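4.2 What changed for the housekeeping staff

When we first visited the guesthouse in Promulitz, the people who worked there had already been told a good deal about the automation project and had, quite understandably, formed their own ideas of what it would mean. Most of them expected a machine to arrive. What arrived instead, for the whole first phase, was a set of hand-held grippers and a request that the staff do their ordinary work with them, folding and sorting and straightening much as they always had, so that the recordings could later be used to train the folding arm planned for the linen room. We want to dwell on this phase a little, because in our interviews it came up far more often than the arm itself ever did.

Nine members of the staff took part, and two of them asked to stop within the first weeks, one on account of a sore wrist and the other out of plain dislike. Those who stayed on were generous with their time and their opinions, and we are grateful for both. Annelies Hollenstein, who had trained most of the others over the years, told us that the gripper made her feel like a beginner again. She had never before had to think about where to take hold of a shirt. With two fingers of plastic in place of ten of her own, she had to choose a spot – a collar, a cuff, the end of a seam – and live with the choice until the fold was done. By December she was explaining these choices to the newer staff in words she said she had never needed, and several of them told us it was the clearest teaching they had received in the job.

Much of the recording was done in rooms that were lived in, which the project lead at Grernilora had insisted on from the start. A bare table and a stack of identical towels would have been easier for everybody, but the work these women and men do is seldom like that. Garments lie over and under one another, a shirt lies crumpled beside a pile with a pair of jeans in it, and the bedcover has a pattern that makes it harder to see where one thing stops and the next begins (Figure 3).

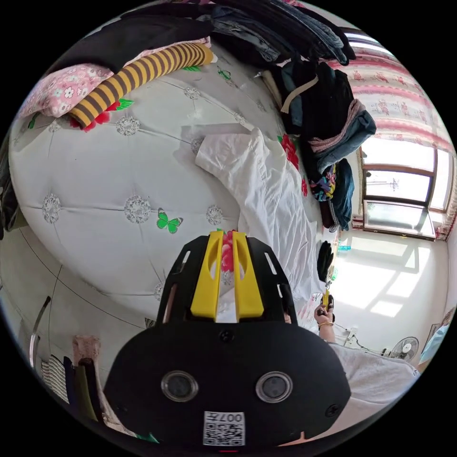 Figure 3. Clothes to be sorted on a patterned bedcover, seen from a hand-held gripper.

The question of pace troubled people more. A session was set at 30 minutes, and while this sounds modest, it came out of a working day that had not been made any shorter. Veronika Aebischer, who drew up the shifts, had at first counted the sessions as light duty and scheduled them between rooms. She changed her mind after trying one herself, and from then on each session was followed by a proper break. Staff spoke of this small change very warmly, and we suspect it did more for their good will toward the project than any of the information meetings.

There was also the matter of what the recordings might be used for besides training. The gripper's camera looks out past the fingers and takes in whatever happens to be there, and people knew that their speed could be read from it, if anyone cared to look. Management promised in writing that nobody would be judged by the recordings. Most believed the promise, though a few told us they still worked faster than usual when recording, and one laughed that the arm was going to learn some very hurried habits. We return to this point in Section 5, where we compare the recorded folding with our own observations of unrecorded work.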